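Jan 8, 2024

Rain until mid-afternoon, so I stayed in and got on with the table. The last of the Christmas cards are down and the drawer underneath is sorted. I threw out 14 dead biros and a phone charger that fits nothing we own.

Amrit rang at lunch. His boiler is still off and Fokard want 30 pounds just to come and look at it. I told him to try the man in Jutthorpe who did Manon's.

After that I got the chess set out. I haven't played since before the move and I had forgotten which side the queen goes on, so I looked it up. Queen on her own colour. I'm meant to be playing Ebbe at the library, first game at 9, and he was in the county side when he was at school, so I don't expect it to last long.

The proper box split years ago and the pieces live in a tin now. It does the job but makes a terrible racket when you carry it upstairs. I began with white. Kirsten phoned halfway through about the car and we talked until it was time to put the potatoes on.

Sausages for tea. Must buy stamps and ring Dale back.
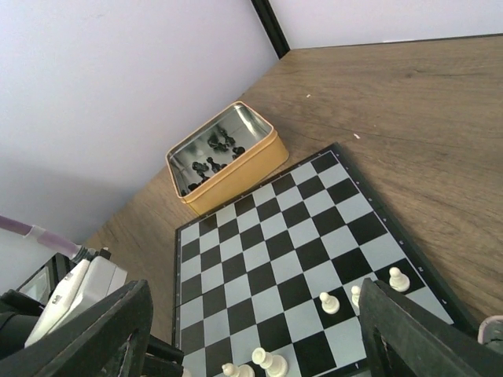
White out on the board, black still in the tin.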